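Village shop: soft drinks and the two shelf problem

Fredy Inga
Posted Jul 7, 2025

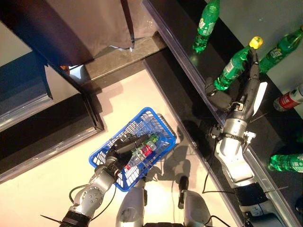
Drinks shelf and blue basket. Green bottle with the yellow cap in hand.

We're a small shop in Deslow, 258 households, and I've got one black shelf unit for soft drinks. At the moment it's all big brands at the same price as the garage. I want to give half of it over to things people can't get there. Has anyone done this and not regretted it?

maribel_s
We did it in March. Took out the second row of cola and put in Clesel ginger and a cloudy lemonade. Sales were flat for a month, then the lemonade picked up. The ginger is still sitting there. Margin on the lemonade is 45p a bottle, better than anything else on the shelf.

khairul.p
I'd leave it alone. People come in for the drink they already know. If it isn't there they go to the garage and buy their bread and milk there too. I lost a good few regulars that way at my old place.

Fredy Inga
Fair point, but they're going to the garage for cola anyway. It opens at six and I don't.

Consuelo Nina
What's your minimum order? That's what caught us out. Thongdee wanted 300 quid before they'd deliver, and half of it went past its date in the back room. See if the farm shop at Mirkine will split a pallet with you – they did with us, in the end.

khairul.p
Splitting is fine until one of you doesn't want the flavours.

Consuelo Nina
We just agree the list by email first. Never had a row over it.

T_Londono
Put the small bottles by the till and keep the large ones low down. We had them at head height and older customers wouldn't reach for them. Also check the deposit rules if you go for glass.

Fredy Inga
No glass, I haven't the room for returns. Thanks Consuelo, I'll ring Mirkine. Thinking of 2 new lines to start with and keeping all the cola for now.

maribel_s
Start with the lemonade. You can have my ginger if you want it.

khairul.p
Two lines is sensible. Let us know how it goes by the autumn.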